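Stostside Settlement Statements – data card

Version 2

Summary

This collection holds public statements made by local councils, churches, schools, unions and community groups about changes to temporary protection visas and the people who hold them. Each record is one statement, with its date, the kind of body that issued it, the place it was issued from, and a set of hand-applied labels for position and subject. The statements come from 31 local government areas.

The collection was put together at Stostside, a small research office that works on settlement policy. It was made for people who study how local organisations respond when the national government changes the rules, and for journalists who want to check who said what at the time. It does not cover statements by federal members or ministers, which are already well archived elsewhere.

What is in the folder

statements.csv – one row per statement, full text included
bodies.csv – one row per issuing body, with its type and area
labels.csv – the labels, joined to statements by statement_id
codebook.txt – what each label means, with borderline cases
changes.txt – differences between versions

All files are UTF-8. Line breaks inside a statement are kept as \n. If your spreadsheet program splits long statements over several rows, import the file instead of double-clicking it. 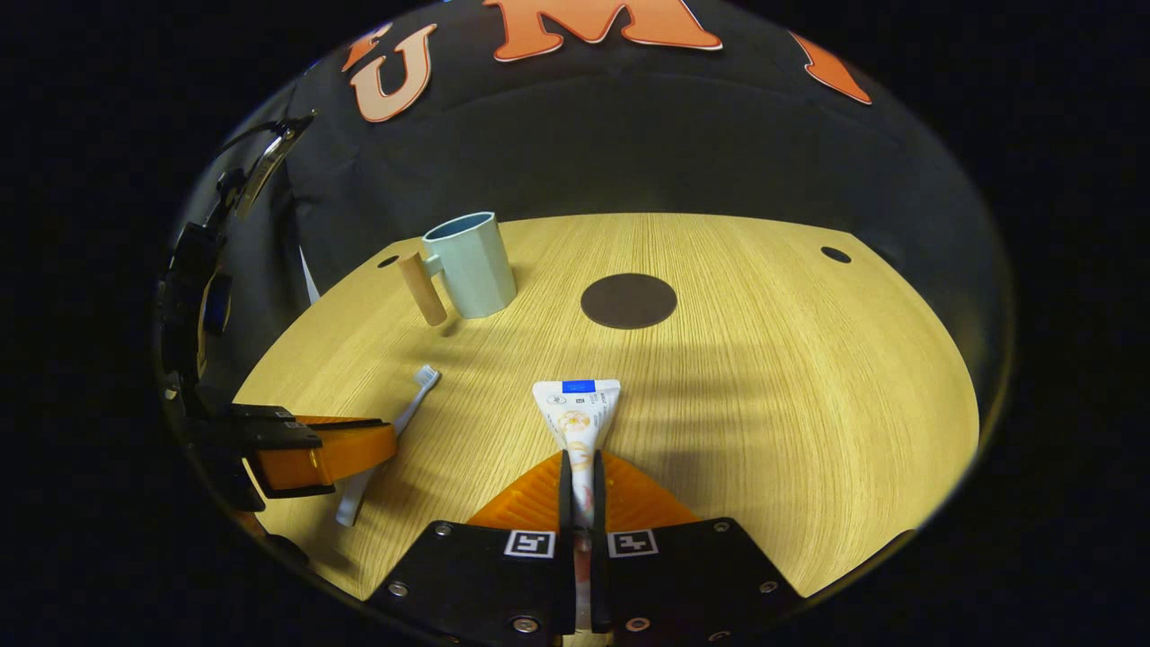 Fields in statements.csv

statement_id – stable between versions, never reused
body_id – matches bodies.csv
issued – date on the statement, year-month-day
issued_source – "document", "page" or "email", depending on where the date was found
channel – media release, letter, sermon notes, motion, newsletter, speech text
language – two-letter code
text – the statement as published
joint – yes or no
withdrawn – yes if the body later took the statement down or replaced it

Joint statements appear once, under the body that published them first. The other signatories are listed in bodies.csv under signed_with. If you want to count organisations and not statements, you will need that column.

How the statements were collected

We began with council minutes and the media pages of the larger denominations. After that we wrote to school boards and settlement services and asked for anything they had put out in writing. Parish and school newsletters were the hardest to find, as many are taken down at the end of term. The Rollholm office scanned a box of paper newsletters in September, and those records carry the note "scan" in the channel field. Scanned text was corrected by hand, but names of small places may still be wrong.

A statement had to be public and in writing. We left out private letters, comments made in interviews, and social media posts of fewer than 70 words. Petitions are out as well, unless the body hosting the petition added its own text.

Labelling

Two people labelled each statement without seeing the other's work. Position has four values: supports the change, opposes the change, mixed, and no clear position. Subject labels can be combined and cover work rights, family reunion, schooling, health services, the local economy, religious duty and cost to council.

Where the two labellers disagreed, Halima Kombo read the statement and made the final call. Both original labels are kept in labels.csv so you can see where the disagreement was. Most of it sits between "mixed" and "no clear position". A council motion that asks for more information, for example, was read by one labeller as polite opposition and by the other as nothing in particular. The codebook now says to use "no clear position" unless the motion gives a reason for the request.

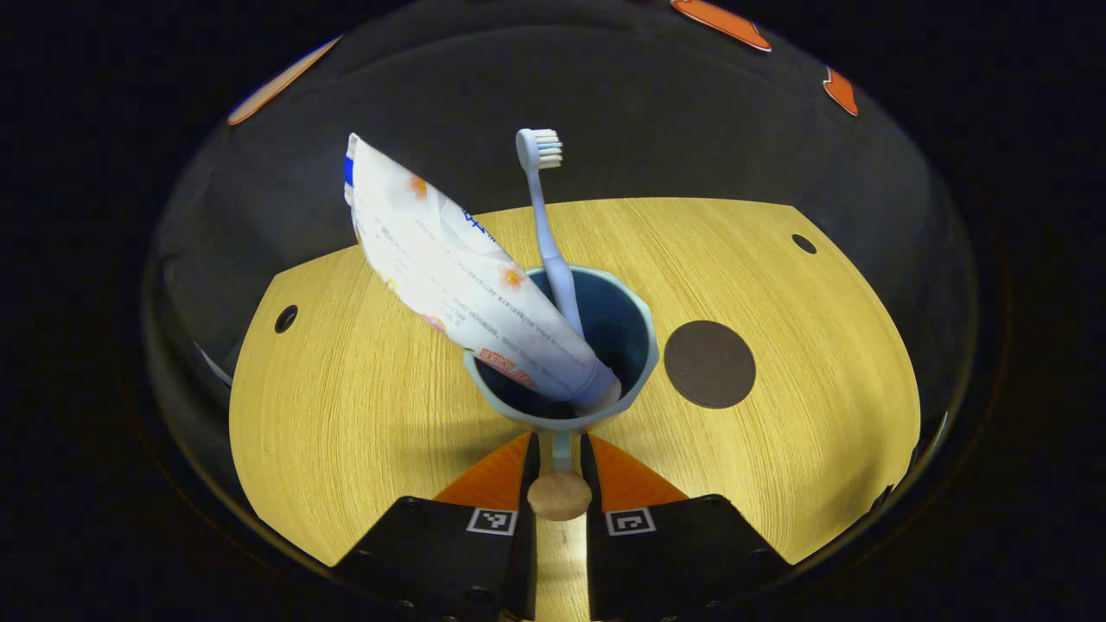 Known gaps

Councils are over-represented, as they are required to publish their minutes. Small mosques, temples and informal community groups are under-represented, and their views should not be guessed from the larger bodies in the same area. Statements in languages other than English are included in the original, with no translation. Business groups are thin in version 1 and a little better in this one.

Silence is not recorded. An area with no rows may have had no statements, or we may have missed them.

Privacy

Some statements told the stories of named visa holders. We have replaced those names with [person], along with street names and workplaces where these would identify someone. Names of office holders speaking for their organisation are left in. If you find a detail that should have come out, write to the Stostside office with the statement_id and we will remove it before the next version.

Tools

The loading script in the Sostimis folder checks that every statement has a body and a label. The older Lindemann script still runs but ignores the withdrawn column.

Licence and citation

Free to use for research and reporting with credit to Stostside. The statements themselves remain the work of the bodies that issued them. Please give the version number when you cite the collection.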